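18 May 2018

Maple top for the pegboard table, continued. Pylyp in from 9 to lunch, me all day.

Left over from yesterday: the board was glued and out of the clamps but not flattened. Both seams had a little squeeze-out and the back one had a ridge I could catch a fingernail on. Scraped both, then sanded the whole face at 80, 120 and 180. Stopped at 180. Pylyp wanted to go to 220 and I said no, the blocks slide too easily on a surface that smooth and we already had that complaint about the old melamine top. We can always sand more later.

Checked flatness with the long straightedge, corner to corner both ways. One diagonal is good. On the other I can get a 5 thou feeler under the middle but not the next size up. Leaving it. It may pull down once it's bolted, and if it moves with the humidity I'd be chasing it all summer anyway.

Finish: one thin coat of the Flallard water-based matte, wiped on with a rag, on an offcut only. It raised the grain more than the can suggests. Dry to the touch in 40 minutes with the fan on. The color hardly changed, so it won't be fighting with the yellow blocks. The board itself is still bare. I want a week of use on raw wood first, to see where it picks up dirt.

Mounting. The pegboard holes set where the bolts can go, so I put the board on the table, squared it to the rows by eye, then marked up from underneath with a transfer punch. Drilled through from the marks and counterbored from the face. The first counterbore, on a scrap, tore out badly because I'd picked up the spade bit. Changed to the Forstner and it cut clean. Black cap bolts at the front corners, snug and no more. Wood this wide has to be able to move, so I opened the holes out a bit across the grain. If someone finds the bolts loose in September, please don't crank them down, come and ask.

Set the blocks out after lunch to see how the colors read against the maple.
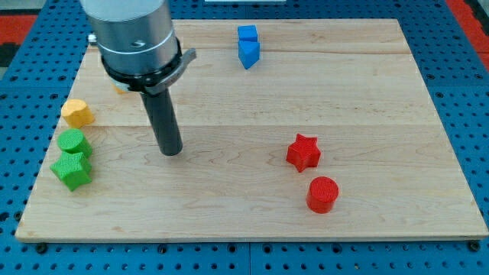
Maple top bolted to the blue pegboard, blocks laid out, after lunch.

Notes on the colors. Blue is the easiest to pick out on the pale wood from across the room. Red is fine too. Yellow is the weak one, as expected, mostly late in the day when the window light comes in low and warms up the whole board. Tried pulling the blind halfway down and that helped. Pylyp suggested a darker stain and I'm against it. Stain would hide the layout pencil marks and we'd be stuck with it. If yellow stays a problem it's less work to repaint the yellow blocks a shade deeper. The Aklow enamel chart has two candidates, and I've put a pencil tick next to both.

The blocks themselves need some care. I went over the whole set before putting it out and several have soft corners where the paint has chipped down to wood. The star is the hardest shape to sand because of the inside corners. Folded paper over a popsicle stick did it. The rest can be done flat on a sheet of 180 taped to the bench. Don't use the belt sander on them, it takes off too much and then they no longer match the drawings.

Stock used is logged under job 3573. There's one good length of maple left on the rack, marked with blue tape, and I'd like to keep it for a second top if this one works out. The short offcuts are in the bin under the bench and anyone can have those.

Called Sydorenko about more of the same boards. They have maple in that thickness but it's rough sawn, and planing adds 14 days. I said I'd get back to them. Brosusent would do it faster but their last delivery had two boards with a twist in them and I spent a morning picking through the stack.

To do:

- break the front edge with a block plane, it's sharp on the forearms
- look at the seams again after the weekend, both faces if the bolts come out
- decide on finish (Flallard sample is on the windowsill, scratch it all you like)
- get the yellow repainted, ask Pylyp which tick he prefers
- new 180 discs, we're down to the last sleeve
- return the transfer punches to the second drawer, they were in the fourth again

Swept up at 5. Dust bag emptied. The Forstner bit is on my desk for sharpening, so don't go looking for it in the rack.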